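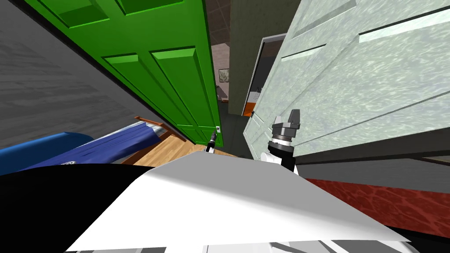

A green paneled door and a pale mint-white one, with a robot arm near each

Dobson 23-20 Bakham

Dobson held off a late Bakham rally to win the Northern Shield for the first time, with a penalty in the final minute settling a match the losing side had led for most of the second half.

Fly-half Abdelilah Belkadi kicked the winning points from 49 meters after Bakham were penalized for going off their feet at a ruck. He finished with 13 points, having landed three penalties and converted two of his side's tries.

The result ends a long wait for Dobson, who lost in the semifinals in each of the past three seasons and were beaten at home by Bakham in December.

"I've missed from closer than that this season, so I wasn't certain of it," said Belkadi. "The forwards won the penalty. I had the easy part of the afternoon because I'd been standing still for most of the ten minutes before it."

Bakham made the better start. Their pack forced two penalties at the first two scrums, and from the second of those they kicked to the corner and drove the lineout over the line. The conversion from wide on the left was good, and they were 7-0 up before Dobson had spent any time in the opposition half.

Belkadi got three points back, then put in the crossfield kick that led to Dobson's first try, gathered by the right wing and grounded in the corner. He added the extras to make it 10-7.

A Bakham penalty leveled the scores, and it stayed 10-10 until the break, although Dobson were held up over the line with the last play of the half.

The second half belonged to Bakham for long periods. They went back in front with a penalty after a high tackle, and stretched the lead when their scrum-half darted over from a tap near the posts. At 20-10, with Dobson's loosehead prop in the sin bin, the Shield looked to be heading to Bakham for a second season in a row.

Dobson got through the 14-man spell without conceding again. Once back to full strength they went through a long series of short drives, and their No. 8 reached out to score beside the upright. Belkadi converted, and he leveled the match at 20-20 with a straightforward penalty five minutes from time.

Bakham had a chance to win it themselves, but a drop-goal attempt drifted to the right. From the restart Dobson kept the ball in hand until the decisive penalty came.

Bakham head coach Svetozár Danko said his side had been punished for failing to clear their lines.

"We were 10 points up against 14 men and we didn't score," he said. "We kicked loosely twice and we gave away a penalty we had talked about at halftime. Dobson took their chances and I have no complaint about the last decision. He was off his feet."

Danko also confirmed that his captain, who left the field in the first half with a shoulder injury, will have a scan and is unlikely to play again before the end of the season. The flanker was making his 97th appearance for the club and had been ever-present in the league.

Dobson will play Puniten in the cross-regional playoff, with the venue still to be decided. Puniten came through their own final comfortably and have lost only once since the new year – a league defeat at Mumomow in which they rested most of their first-choice pack.

Bakham return to league action with a trip to Mumomow, where they need at least a losing bonus point to be sure of staying in the top four. Dobson are sixth and can no longer reach the league playoffs, but they still have two home matches left.

Dobson's second row completed the full 80 minutes and was named player of the match – he made more tackles than anyone on either side and stole two lineouts late in the second half.

Attendance: 338

Contact the sports desk | Terms of use | © All rights reserved | Back to top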